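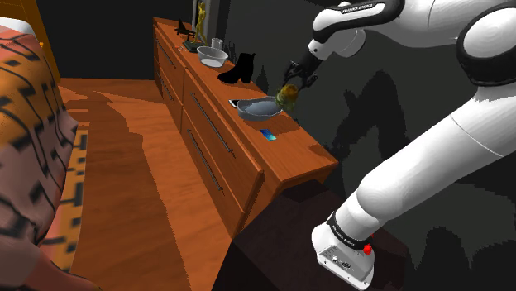

You'll want the home version, everybody does, was the first thing I heard at the Vilimance booth, from a visitor on his second lap of the hall. I did want it! Unico is their simulation kit for robot arms, and I'd come to the open day mostly for that (okay, and the free coffee).

You pick a room, pick an arm, and give it a chore. Mine was a bedroom with a Franka arm working over a long wooden dresser, a little glass thing in its gripper and a gray bowl right there. I fussed with the camera for ages. The shadows look pretty blotchy on the walls, and I told them so.

The starter license is $95 a month and comes with 10 rooms. The full one is $426, which made me gulp. Tudum, the add-on for building your own rooms, wasn't running yet; they're saying February. I've signed up for the 7-day trial and I'm starting with a kitchen.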